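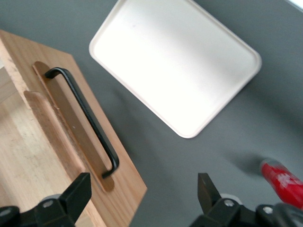 Tolow Opens Its Doors to Other People's Junk Drawers

New organizing service from the makers of plain storage asks customers to keep less, then charges them for the pleasure

PRURNANUS — Tolow, the small home storage company that has spent years selling people more places to put things, announced today that it will now help them figure out why they own the things in the first place.

The new service, called Voladent, starts in December. For a flat fee of $49, a member of the Tolow staff will come to a customer's home, sit down at the table, and go through one drawer. Just one. Customers may pick the drawer, although the company reports that during the trial run nearly everyone picked the same one, the one in the kitchen with the takeout menus, the dead batteries, and the key that fits nothing.

"We looked at our own sales and saw that people were buying a second drawer unit to hold what had spilled out of the first," said Nam-gil Gil, founder of Tolow. "As a businessman I was delighted. As a person who has seen these drawers, I had some concerns."

Each Voladent visit lasts up to 100 minutes. The drawer is emptied onto the table and everything in it is sorted into four piles: keep, move, give away, and argue about later. The fourth pile goes home with nobody. It is placed in a paper bag, stapled shut, and handed back to the customer with a date written on it. If the bag is still stapled when that date comes around, Tolow suggests that the argument has been settled.

Staff will not throw anything out without permission. They will also not comment on the contents, a rule added to the training manual after the trial, when one visitor said "oh, wow" over a bag of birthday candles and had to be spoken to.

The trial took place in nine homes in the Byun neighborhood, all of them belonging to existing Tolow customers who answered a postcard. Among the items recovered were a wedding invitation for a couple now divorced, a full set of instructions for a blender given away long ago, and a library card from a town none of the family could remember living in. One household found the good scissors. The company understands that the good scissors have already gone missing again and does not consider this a failure of the service.

Voladent does not include any advice on labels, color schemes, or matching baskets. Customers who want matching baskets are free to buy them from Tolow, which will be very happy to take their money and will not bring up the visit.

"There are people who can make a closet look like a bakery window," said Gil. "I admire them. Our goal is lower. I would like you to open the drawer and have it open all the way."

He added that the idea came from his own hallway, where a drawer had been stuck for most of a year on what proved to be a soup ladle. "I had been getting my tape out with two fingers," he said. "I sold storage for a living and I was getting my tape out with two fingers."

Bookings can be made at the Tolow shop in Byun or by phone, starting at 9 in the morning. Evening visits are available, though the company gently points out that decisions about old phone chargers tend to go badly after dinner. Customers with more than one drawer in need of attention may book a second visit once the first bag has reached its date. Garages are not covered. Please do not ask about garages.

Gift certificates will also be sold, and Tolow recommends thinking carefully before giving one to a spouse.

About Tolow

Tolow makes and sells simple storage for the home from its workshop and shop in Prurnanus and a second, smaller shop in Byun. The company does not have a motto. One was written down several years ago and put somewhere safe.

Press contact

Nam-gil Gil, Tolow, Prurnanus. Calls from reporters are welcome in the afternoon. Mornings are for drawers.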